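Home | Our Work | Projects | News | Support Us | Contact

Camitden Family Centre – Play Kitchen and Learning Corner
Progress report to the Jonetano Fund
March 28, 2022

Thank you, first of all, for your patience over the winter. We had hoped to send this before the end of the half-term, but the delivery from Cosgrove came later than planned and it seemed silly to write to you about a play kitchen when most of it was still on a lorry. It is all with us now, and I'm very glad to be able to tell you how your grant is being spent and what the families have made of it so far.

You awarded us £1,474 towards pretend food, tableware and storage for the learning corner. Of that, £600 went on the food and dishes, and £352 on shelving and lidded boxes from Tedine, which were a little dearer than the quote but much sturdier than the ones we first looked at. The rest is set aside for the second half of the project – mainly replacements, a decent rug and the printed play cards we described in our application.

The corner opened with three sessions a week, and these have settled into a nice rhythm. The mornings are the busiest. Parents tend to sit down with their children for a few minutes, meaning to leave them to it, and then end up staying for the whole of "lunch" (we have all been served a great many bowls of strawberry soup, and it would be rude to refuse). We chose pieces in strong, plain colours on purpose, so that a grown-up can ask for the blue bowl or the yellow banana and a child who is just starting to talk has a fair chance of finding it. Several of our families speak another language at home, and they've been swapping the words for fruit across the table, which we hadn't planned for at all and have enjoyed enormously.

Putting things away is still rather a muddle. Our idea was that food would live in one box and dishes in another, but the children much prefer to pack the food into the dishes, and we have more or less given in. We are going to try picture labels on the boxes instead and will let you know how that goes.

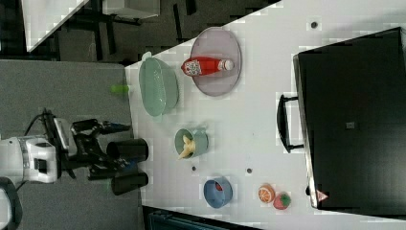

Do the pretend food and the dishes need to be kept in separate boxes?

They can share a box, as long as everything has been wiped down first and the bigger dishes go in at the bottom. We wipe the pieces with warm soapy water at the end of each session and leave them out on a tray until they're properly dry.

Between now and July we would like to buy the rug, finish the play cards and add a few more cups, as those are what the children squabble over most. We don't expect to need any change to the budget. If you would like to come and see a session you would be most welcome at any of them – just give us a little notice so that we can find you a grown-up chair.

With warm thanks from all of us at Camitden.

Filed under: Funder Reports, Early Years, Play and Learning

Related items
Learning corner: our application to the Jonetano Fund
Choosing storage that small hands can open
Songs and rhymes for snack time
What's on at Camitden this summer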